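Kotcombe Shared Workshop – Evening Course in Home-Built Arms
Handout 6: Rehearsing the build in simulation
Notes: Carolina Ramalho. Bench practice: Noura Kassab.
Revised 17/07/2019

6.1 Where we are

By this point each group has an assembled arm (the Andel kit, or your own design if it was approved in May), a tested power supply and a gripper that opens and closes on command. The arm has not yet been moved by anything other than the jog buttons. Before it is, the motion program has to run in simulation on the workshop computer. No program goes to the bench until it has done so without a joint limit error.

6.2 What has to be in the model

The simulator reads one description file per robot. The file lists links, joints and camera mounts. Three entries cause most of the trouble.

Link lengths. Measure between joint axes, not between the outside faces of the brackets. The upper link of the unmodified Andel kit is 277 mm on this measure. If you cut your own, write the measured value in the file and in your log.

Joint limits. Use the limits of the assembled arm with its cables fitted. The servo data sheet gives a wider range than the cable loop allows.

Camera mounts. Each camera needs a parent link, an offset and a near clipping distance. A camera whose parent is a moving link will report whatever that link brings it close to. A camera whose parent is the world frame stays put. Name them so that the two can be told apart in the log.

6.3 Room and scale

We use the furnished room that comes with the course files. All lengths are in meters. The tabletop is set at 0.74 and the robot base is placed relative to it. If you import a part drawn in millimeters without converting it, it will load a thousand times too large and you will probably be inside it.

Check the views before you run anything. A view can differ a great deal in how much it tells you, even within one session.

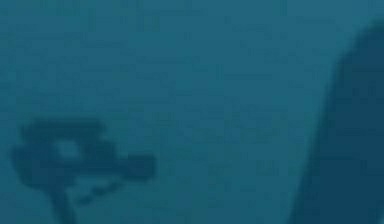
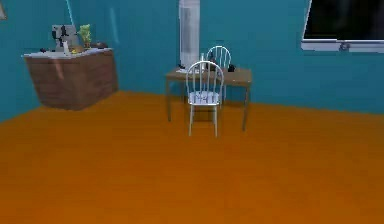

6.4 Running the motion program

Load the description file, then the room, then the program, in that order. The Mulcahy controller board is replaced by a software stand-in that accepts the same commands and returns the same error codes. Set the time step to 9 ms. A longer step saves time but lets thin parts pass through each other between steps, and the contact log will then show nothing.

Run at reduced speed first. Watch the joint plot as well as the view. Torque spikes at the elbow usually mean that the counterweight entry is missing or that the link mass was left at the default. The default is 1 kg and fits none of our arms.

Each run writes a log. Keep:
– the description file as used
– the joint plot
– the contact log, even if empty
– one saved view from each camera

6.5 Reading the contact log

Every line gives a time, two part names and a depth. Contacts between neighboring links at the first step come from overlapping collision shapes and can be masked. Contacts between a link and the room may not be masked. Error 825 from the stand-in board is a lost command, generally caused by sending a new target before the last one is acknowledged. Add the wait call and run again.

6.6 Moving to the bench

When a program has passed 20 runs in a row, ask Noura to sign the log. The Orkier clamp must be on the base plate and the stop button within reach of the person at the keyboard – a second person watching the arm does not replace it. The first bench run uses the reduced speed setting with the gripper empty.

Expect differences. Gear backlash is not modeled, and nearly all the groups last term found the real wrist sagging below its simulated position. Measure the sag at full reach and enter it as an offset in the program. Leave the description file alone.

6.7 For next session

Bring the signed log, your link measurements and a list of any masked contacts with the part names written out in full. Groups still waiting for a wrist bracket should run section 6.4 with the wrist joint fixed.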